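Applies to Nokau 2 and later. Commands assume a normal user account with read access to the share.

# Finding and removing duplicate files on a shared drive

Duplicate files are found by comparing content. Names and dates are unreliable: the same file may exist under several names, and a copy often carries a newer date than its original.

## Before you start

- Take a snapshot of the share, or confirm that one exists.
- Pick a time when few people are writing to it. Files changed during a scan are skipped and listed in the log.
- Check free space on the local disk. The index for the Pukavmont share (2809 folders) takes up 44 MB.

## Step 1: Build the index

Run the scan from the top of the share:

```
nokau scan /srv/share --min-size 500K --out index.db
```

`--min-size` leaves out small files. Without it, the report fills up with icons, empty templates and lock files. Start at 500K and lower the limit on a second pass if you need to.

The scan groups files by size first, then hashes only those that share a size with another file. An interrupted scan can be resumed with `--resume`.

## Step 2: Read the report

```
nokau report index.db --sort wasted
```

Each group lists the full paths and the space that would be freed by keeping one copy. Work from the top. On most shares a handful of groups — disk images, exported video, old archives — account for the bulk of it.

Hard links are marked `H`. Deleting one frees nothing, so leave them alone.

## Step 3: Choose which copy stays

Set the rule in `keep.conf`. Rules are read in order and the first match wins:

```
prefer /srv/share/projects
prefer /srv/share/reference
avoid */old/*
avoid */backup*/*
```

If no rule matches, the group is left untouched. Kazue Arai maintains the current rule file; send changes to her before running it against the live share.

## Step 4: Dry run, then apply

```
nokau clean index.db --rules keep.conf --dry-run
nokau clean index.db --rules keep.conf --to /srv/hold
```

The second command moves files to a holding folder and keeps their paths. Empty the holding folder by hand when the owners have signed off.

To put a file back:

```
nokau restore /srv/hold/path/to/file
```

Permissions are restored along with the file — ownership is not, unless the command is run as root.

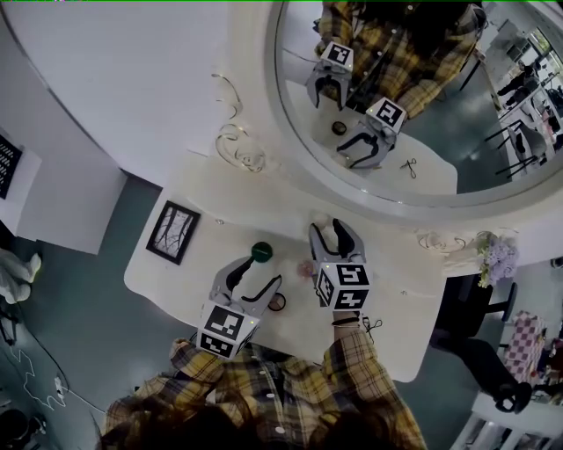

*At the white desk, with the small green container.*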